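How to run a laundry demonstration at an open day

Stougaard workshop notes, 25 December 2018

So your group has been asked to put on a robotics open day, and somebody has decided that the stand should be about laundry. We did ours at Plostside in November. The counter on the door said 803 by closing time, a figure that includes everyone who left to find the toilets and came back. What follows is how we would set it up again.

Start with the hand-held gripper. Visitors want to see the big arm, and you should let them, but the arm is behind a barrier and all they can do is nod at it. A gripper they can hold themselves keeps a queue going for hours. Explain that people show the job by hand first and the robot learns from the recordings. Expect to be asked when it will do ironing. Have an answer ready, and keep it vague.

Choose your cloth with some care. We took a box of new white tea towels to the first rehearsal and they were so dull that our own team wandered off. Ordinary clothes and odd bits of fabric work far better, in strong colours, on a pale surface. Overlap them. A single item laid out square makes the whole business look easy, and then people wonder what you have been doing for the past 2 years. 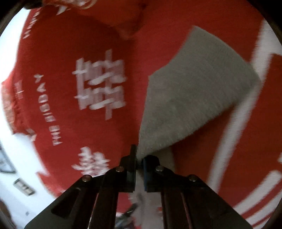

Ask each visitor to pinch one corner, lift slowly, and stop. Most will go in too fast and grab the layer underneath as well. Let them. It explains the problem better than our poster did, and the poster took a fortnight. Then have them try again, coming in low and closing the fingers on a single layer. Fluffy fabric is the kindest to beginners. Thin, slippery stuff should be saved for the confident ones, particularly anyone who has told you they are an engineer.

Once they have a corner, get them to carry it across to the opposite side and let go. Do not promise a fold. Call it a fold if one appears.

Allow 73 seconds a turn, which is what our timer was stuck on. Wipe the handles between groups and tug at the finger pads every so often to check they are still on. Keep a spare set in your pocket. Ours were in the van, and the van was at Losena.

Print fewer leaflets than you think. We ordered 1,000 with the Nallska name spelt wrong and brought most of them home.

When the doors close, fold the clothes by hand before packing them. Do it after the last visitor has gone, as it is a good deal quicker than the demonstration.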